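# Teaching the arm to open the washer: tips from our laundry corner

Last updated 17th October
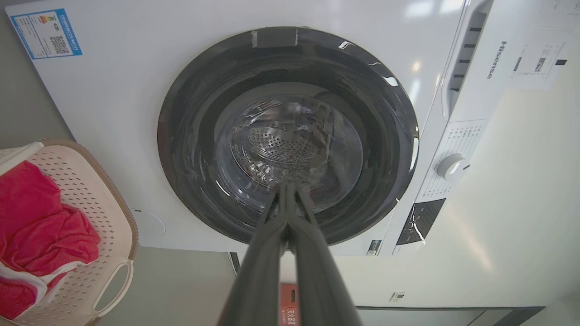
*Gripper tips closed, in front of the washer door. The gray tape is on the rim, near the top.*

We record each task by remote control at the Melholm workshop, and the washer door was the hardest for me to learn. I write down what helped.

- Wipe the glass and the rim before you start. A shiny door gives many reflections, and in the wrist view they are easy to take for an edge.
- Come to the door slowly, with the fingers closed. Open them only when you are sure where the rim is.
- Stop for 3 seconds before you touch the door, then continue. The pause makes the recording easier to cut later.
- Do not correct a bad pull in the middle. Let go, go back to the start position and begin again.
- Keep the laundry basket at the left side, always in the same place. If you want variety, change the clothes first and the basket later.
- Stay away from the program knob - the elbow likes to go there when you turn the wrist too far.

After 20 good recordings I take a rest, even if I feel fine. My hands become lazy before I notice it.

For moving the arm directly by hand, hold it behind the wrist. Your fingers must not come into the camera view.

Recordings go in the Zumley folder, with the word "door" in the name. The old ones from April are still under Mesmont, please leave them there.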